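The dowser wanted 24 dollars for the hour and would not take a cheque.

I had come to Breltska to value the old brickworks for Landeg, who were thinking of buying it and thinking harder about not buying it. My part was drains, titles and boundaries. Water was somebody else's worry until the town told me, over the counter at the bakery, that the works had a well under it, a good one, lost since my grandmother's day, and that the man to find it was outside having a smoke.

He looked like a retired bus driver. He had two bits of fencing wire in a bread bag.

"You don't believe in it," he said.

I said I believed in bore logs.

"Fair enough. They drilled off the bore logs in July. Ten holes."

"And?"

"You'd have heard."

I should say that I've spent most of my working life being told things by men leaning on utes. A man in Trikano once sold me on a right of way that had been under a dam for a generation. So I don't take a story home with me unless there's paper attached. But Landeg paid by the day, the files weren't due at the shire office until after lunch, and I had the cash in my wallet. I told myself I was paying for local knowledge. I put it in my notebook as "sundries".

We walked in from the highway end, past the pink building, with the sun already mean at nine in the morning. 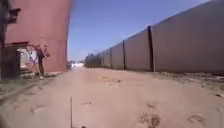 He didn't get the wires out straight away. He talked. The well had been sunk by the first owners, who'd had money, and capped by the second, who hadn't. It gave 2,000 gallons a day in the drought and never dropped a foot. A dog had gone down it, or a child, depending on who was telling it, and that was why it had been capped, or else it was capped to spite a brother-in-law. I asked which.

"Does it matter?"

"It matters if there's a coroner's report. That'd have a location in it."

He thought that over for a bit. "Probably the dog, then," he said.

When he did start, it was a let-down. I'd expected some theatre. He held the wires loosely, like a kid with sparklers, and shuffled along with his head down, and every so often they swung together and he grunted and kept going. I watched his wrists. I'd read about the wrists. A tiny roll of the hand that the fellow himself doesn't know he's making, and over go the rods, and everyone gasps. I was certain I could see it. Then I was less certain, and I moved around to his other side to get the light behind me.

"You're watching my hands," he said.

"I am."

"The last bloke watched my feet."

We went on. He turned in between the old workers' buildings, where it was cooler, and I noticed he slowed down where there was shade and sped up where there wasn't. I wrote that down too. If you let a man of seventy wander about in the heat he will find water somewhere out of it, and good luck to him. 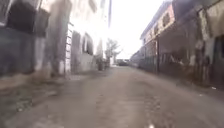
According to the woman at the bakery, when I went back for a sandwich, I'd been robbed. He charged locals nothing. He'd found her father's bore first go, and the school's, and the one at the bowling club that tasted of pennies, and he'd never asked for so much as a beer. She said the money would be for the look on my face.

I asked how many he'd missed.

She said it wasn't the kind of thing you kept a tally of, and did I want beetroot.

That is how it works, of course. You remember the bore at the school. You don't remember the morning he walked your uncle's back paddock in circles and went home. Dig deep enough under most of that district and you'll get your boots wet, and any fool with a coat hanger can take the credit. I explained this to her quite clearly, I thought. She gave me the beetroot anyway.

At the shire office they brought out the brickworks files in a Desto biscuit carton tied up with baling twine. There was no coroner's report. There was no well on the title, no well on the survey, and no well in the rates correspondence, which was mostly an argument about a fence. I felt very well disposed to the whole afternoon. Near the bottom was an invoice for capping, one item, no location given, paid in full. It didn't say what had been capped. It could have been a chimney.

I held on to that chimney for some time.

Then I drove back. I'd left him, or he'd left me, at a spot he'd marked by scraping his heel in the dirt. He hadn't made a speech about it. He'd said "there, or near enough," put the wires back in the bread bag, and asked whether I was going past the post office. 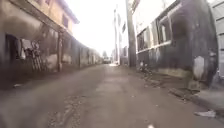 I had a steel probe in the boot, the kind you use for finding septic tanks. It goes down a bit over a metre if the ground's kind. I found the heel mark, which had already half filled in, and leaned on the probe, and it went down easily to the length of my forearm and stopped on something with a flat, ringing knock.

I moved a pace left. Knock. A pace right, and it slid in up to the handle.

Now, that's a slab. It might be a well cap. It might equally be the footing of a shed, or the lid of a cesspit, and a brickworks is not a place where it's remarkable to hit something hard. I'd have said so to anyone. A backhoe would have settled it for 500 dollars, and Landeg had given me authority to spend up to exactly that.

I stood there with the phone in my hand and thought about the bloke who'd watched his feet.

In the report I wrote: *Buried masonry or concrete, extent unknown, purpose not established. Recommend further investigation by others.* I listed the sundries at 24 dollars. Landeg queried it, and I said it was parking.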